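Chapter 5
Planning and Paying for a Robot Work Cell

Learning goals
After reading this chapter you should be able to list the costs of a small work cell, separate one-time costs from yearly costs, and write a purchase request that a manager can approve or turn down on one reading.

Most first budgets for a robot cell contain one large number and very little else. The large number is the arm. When Xuân Chu took over the training lab at Mendus, the request on her desk had a single line for the arm and controller, and a note that read "other items as needed." The other items came to $3,000 before the cell ran its first task. They included a table, a mounting plate, two end tools, cables, a power strip, and a set of test parts. Shipping had been left out as well.

This chapter works in the opposite order. We start with the task, move outward to the parts and the surface they rest on, and come to the arm last. A buyer who knows what has to be moved, how far, and how often can rule out most of the catalog in an afternoon.

Start with the task

Write the task down in one or two sentences. "Move small parts into place on a board" is a fair start, but it leaves out the size of the parts, their shapes, and how much they may shift before the next step. Each of those affects the tool at the end of the arm, and the tool affects the price.
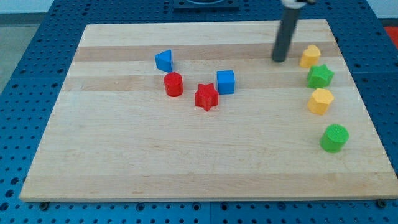
Figure 5.1 Plastic shape blocks on a wooden board, with the end of the robot's tool near the far side. The table surface has a regular pattern of holes.

The items in Figure 5.1 would fill several lines of a budget, and none of them is the arm. The table has to be bought or built. A board takes material and shop time. Test blocks may be ordered or printed in-house; if they are printed, the plan should include filament and spares. Cylinders, stars, and a heart do not all present the same surfaces to a tool, so one tool may not suit the whole set. Ask the supplier for a trial with your own parts before you sign.

One-time and yearly costs

One-time costs are paid before the cell opens. Yearly costs come back for as long as it runs, and they include service, replacement parts, and staff training. Crisanto Pangilinan, who buys equipment for Grirnero, keeps the two on separate sheets. His yearly sheet for one small cell lists $235 for cables and $200 for printed parts. Both are small sums, and both were missing from the plan he inherited.

Before you read on

Choose a task from your own workplace or school shop. Write it in two sentences, then list everything the parts will touch. Keep the list for Section 5.1, where you will put a price beside each entry.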